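Soda ash on the top of every loaf
Forum > Cold Process > Troubleshooting

Marlpit
I've been making cold process since August and every loaf comes out with a white, dusty layer on top. The sides and the bottom are fine once cut. Recipe is olive, coconut, rapeseed and a bit of shea, lye solution at the strength the calculator gives by default. I pour at thin trace, put the mould in the spare room with nothing over it and leave it overnight. I had a plain lavender one that looked good in the evening and was grey by breakfast. What should I change first?

Ketterwick
Cover it. Cling film or a sheet of card over the mould, not touching the soap, straight after pouring. Leave it covered until you unmould. The ash forms where air gets at the raw surface.

oatmeal_and_lye
Covering helps but I'd cut the water first. The default in most calculators is high. I took mine down a bit at a time and the ash mostly went. It does trace faster, so don't try it with a floral fragrance oil the first time.

Sándor Dobos
I disagree about cutting the water first. Marlpit has only been at it a short while and a batch that seizes in the jug is worse than a bit of ash. Change one thing per batch or you won't know what worked. Cover it, keep everything else the same, and look at it after 2 days. 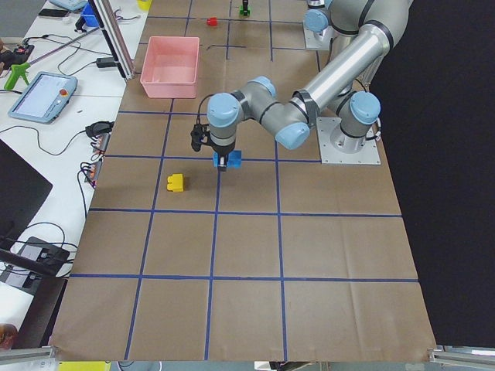
Blue tape grid on brown paper

oatmeal_and_lye
I didn't say seize. A small water discount on an olive-heavy recipe won't seize on anybody. Mine takes a good while to thicken even with the discount.

Sándor Dobos
Yours might. There's coconut and shea in this one and we don't know the fragrance.

Marlpit
Fragrance is lavender essential oil from Risura. It has never sped anything up for me. The mould is the Tolleck wooden one with the silicone liner. It came with a lid but I thought the soap needed air.

Ketterwick
Use the lid! It doesn't need air until it's out of the mould.

Pennyfold
Has anybody asked about temperature? I had ash on everything until I stopped soaping so cool. I was letting the lye and the oils both go right down to room temperature. Now I mix while they're still warm to the hand through the jug and wrap the mould in a towel. Some people spray the top with isopropyl alcohol as well. I did that for 10 batches and couldn't see that it made a difference.

Ketterwick
Spraying works for me. You have to do it straight away and again a bit later, and most people only do it the once.

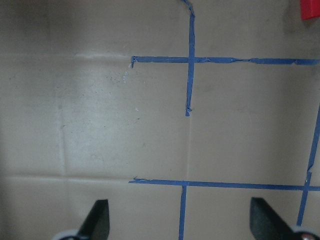
I also leave mine longer before cutting. If the loaf is still soft, the cut faces can ash over as well, and then you've got it on every bar.

Marlpit
Next batch will be the same recipe with the lid on and a towel round it. I know that's two changes, Sándor. Can I do anything with the ones I've already got?

Pennyfold
Steam. Hold the bar over a pan of boiling water for a few seconds, or use a clothes steamer, then let it dry without touching the top. Or plane it off. It's harmless and goes after the first wash.

Sándor Dobos
Plane them after they've cured, when they're harder. Steam is better if you've got a textured top you want to keep. Wear gloves if you do it early.

Marlpit
Lid and towel done, unmoulded this morning. There's a thin line of ash along one end and the rest is clean. I think the lid doesn't sit flat at that end. Will try a small water discount on the next one and put a board on top.

oatmeal_and_lye
Good. Write down the figure you use so you can go back to it.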